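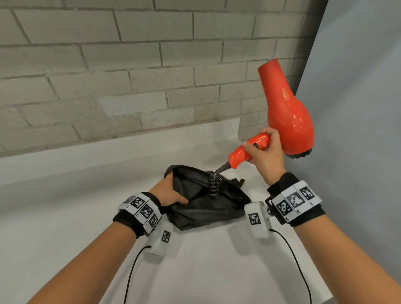 Li-hua Choi:袋に戻すとき、コードは本体に巻きつけてから入れるのでしょうか、それとも先にコードだけ袋に落とすのでしょうか。客室によってやり方が違っていて、返却時の点検で毎回引っかかります。

チケット番号:1407
件名:貸出用ドライヤーの収納袋、口が閉まらない/コード根元の曲がり
施設:Buenaventura 本館
起票日:2021年4月8日
起票者:Li-hua Choi
担当:Reynaldo Javier
優先度:中
状態:対応済み(経過観察)

■ 症状
赤いドライヤーと黒い布袋の組で、次の2点が報告されている。
1. 本体を先に入れるとコードが袋の口に残り、紐を絞りきれない。
2. 口を無理に絞った個体で、ハンドル下端のコード保護部(蛇腹状の部分)に曲がり癖が出ている。
電源が入らない、途中で切れるといった動作不良の報告は現時点でなし。

■ 対象
本館の客室備品、計112台。袋はすべてKitanceの同一品。別館は壁付けのため対象外。

■ 経過

Reynaldo Javier
112号室の個体を引き取り確認。コードをハンドルに4周巻いた状態で収納されていた。巻き始めが保護部に密着しており、曲がり癖の位置と一致する。外装に割れなし。通電確認、温風・冷風とも正常。保護部を指で軽く曲げながら再度通電したが、瞬断は再現せず。

Maricel Espiritu
清掃班の手順書では「コードを本体に巻き、袋に入れる」となっています。巻く強さと巻き始めの位置については記載がありません。旧型はコードが細かったため、この手順で問題が出ていませんでした。手順書は旧型のままです。

Reynaldo Javier
了解。手順書の該当行は使用停止とする。暫定手順は以下のとおり。

(1) スイッチを切り、プラグを抜く。
(2) ノズル周辺が手で触れられる温度まで下がるのを待つ。
(3) 袋を台の上に置き、片手で口を広げて押さえる。
(4) もう一方の手でハンドルを持ち、プラグ側からコードを袋の底へ落とす。束ねない。
(5) コードが底に収まったら、本体をノズル側から入れる。
(6) 保護部が折れていないことを確認し、紐を絞る。

Dindo Dizon
試しました。(4)で袋が台の上を滑り、口がつぶれます。手を放すと最初からやり直しになります。洗面台が濡れている部屋では袋の底も濡れました。

Reynaldo Javier
(3)に「台の水気を拭いてから」を追加。滑りについては、袋の口ではなく口の少し下をつかむと安定する。口の縁をつかむと布が内側に折れ、コードが引っかかる。こちらで同じ個体を使い、濡れていない台で続けて確認した範囲では引っかかりなし。

Baptiste Caron
面ファスナーの結束バンドで束ねる案はどうですか。Ulierの在庫が188本あります。

Reynaldo Javier
今回は見送り。束ねると袋の中で厚みが出て、症状1が残る。また、バンドを保護部のすぐ近くで締めると症状2と同じ負荷がかかる。袋を大きいものに替える場合は再検討する。

Li-hua Choi
Kitanceに一回り大きい袋の有無を問い合わせました。Brorenの規格で幅288mmの品があるとの回答です。現行品より口が広く、本体とコードを別々に入れる必要がなくなる可能性があります。見本を1枚依頼済みです。

Dindo Dizon
修正後の手順で3階分を収納しました。紐はすべて最後まで絞れています。1台だけコードに強いよじれがあり、袋に落としても輪になって浮いてきました。プラグを持ってぶら下げ、よじれを戻してから入れ直しています。

Reynaldo Javier
よじれの件、(4)の前に「コードがよじれている場合は戻す」を追記した。本体を下にしてコードで吊らないこと。保護部に自重がかかる。

■ 原因
旧型用の収納手順を現行型に適用していたため。ドライヤー本体および袋の不良とは判断しない。

■ 処置
・手順書の差し替え(Maricel Espiritu、完了)
・曲がり癖のある個体は客室から外し、予備と交換(完了)
・引き取った個体は通電確認のうえ保管、客室へは戻さない

■ 残件
・大判袋の見本到着後、収納確認(Li-hua Choi)
・4月末の備品点検で保護部の状態を全台確認(Dindo Dizon)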